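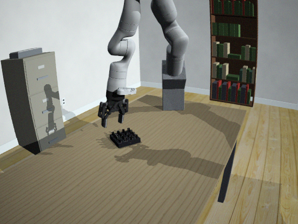
HOME & MONEY

4 min read

I gave up my gym membership in January and said I would walk to work instead. It is 23 minutes each way if I go along the canal and a bit less if I take the main road through Plendden, which I don't like because of the lorries.

The first few weeks were poor. I had the wrong shoes and a coat that let the rain in at the shoulders. Jovita Ochoa at work lent me an old pair of boots and told me to wear two pairs of socks. That worked, so I bought my own pair in the spring for 160 pounds. I had never spent that much on anything for my feet. They have held up so far, apart from one lace.

The gym was costing me just under 800 pounds a year, so even with the boots I am well ahead. I put the difference into a separate account and have taken money out twice, once for the boiler and once for a train ticket to see Dayana in Allach.

I haven't lost any weight. I do sleep better, and I get to my desk awake, where the bus used to leave me half asleep until ten. On bad days I still catch the number 13 – I don't count that as cheating, though Faustino says I should.

The one thing I miss is the swimming. The council pool does a single ticket before work, but the changing rooms are cold and I have only been once. I may try again after the clocks change.

Next job is a proper torch. The canal path has no lights past the second bridge, and I nearly walked into a parked bike on Thursday.

6 comments
11 shares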